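Nulbridge Workshop Members Finish Pair of Hand-Held Grippers, Will Share Plans in July

Shared shop's first robotics build was made at its own benches and will be open to all members

NULBRIDGE – Members of the Nulbridge Workshop have finished a matched pair of hand-held grippers, the shop's first complete robotics build. The plans, parts list and assembly notes will be released free of charge in July, and the pair will stay at the workshop for members to use.

The project goes by the name Vuris. A person holds one gripper in each hand and uses them to pick up, turn and pass everyday objects. A camera on the tool records each movement from close to the fingers, and the recordings can later be used to teach a robot arm the same task. No arm is needed to make a recording, so the work can be done at a kitchen table or a shop bench.

"I wanted something a member could build over a few evenings and then put to use," said Aniela Kwiatkowski, who leads the project. "We had people who knew printing and people who knew wiring, and very few who had done both. Most of the first month went to getting the fingers to close evenly."

The finished pair cost less than the workshop had set aside. Parts for both grippers came to $360 under the $2000 budget, and the remainder has gone back into the shop's tool fund. The parts list has 71 lines, counting fasteners, and members who already own a printer and a basic set of hex keys will be able to skip several of them.

Testing is now under way on soft goods, which the group chose as its first category. Hard objects such as mugs and blocks were easy to hold from the start. Plush and folded cloth took more work, as they change shape under the fingers and can slip out when the grip is uneven. The group went through several finger shapes before settling on the current one.

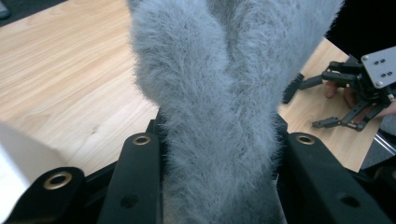 A plush item held in one Vuris gripper, with the second gripper at the table.

The recordings made so far cover picking up, handing over from one gripper to the other, and setting down. The set stands at 3939 clips. Each clip is checked by a second member before it is kept, and clips where the object leaves the camera's view are thrown out. The group plans to add towels, socks and small bags next.

Kuipers, a local machine shop, cut the metal parts for the project and let members use its drill press after hours. Skomedine, which runs the electronics store two doors down from the workshop, supplied wire and connectors at cost.

"The connectors were the part we got wrong twice," Kwiatkowski said. "The first ones worked loose and the second ones were too stiff for the wrist. The notes will say which ones to buy, and also which ones to leave on the shelf."

The July release will include print files for the fingers and body, drawings for the metal parts, the wiring diagram, and a build guide with the order of assembly. Changes made during testing will be listed at the back of the guide with the reason for each. The recordings will be released later, once checking is complete.

The workshop will also hold a build course based on the plans. The course has 36 places, split over three groups, and runs in the evening from 6:30 p.m. to 9 p.m. No robotics background is required, but those taking part must have completed the shop's safety session before the first evening. Members under 16 may attend with an adult. Each group will build one pair of grippers to be kept at the shop.

Members who want to borrow the existing pair can reserve it at the front desk for use inside the building. It may not be taken home at this time.

About Nulbridge Workshop
Nulbridge Workshop is a member-run shared workshop with benches for wood, metal, electronics and 3D printing. It is open to members every evening and offers short courses through the year. Day passes are available at the front desk.

Contact
Aniela Kwiatkowski, Vuris project lead
Nulbridge Workshop
Course sign-up and press questions are handled at the front desk from 4 p.m.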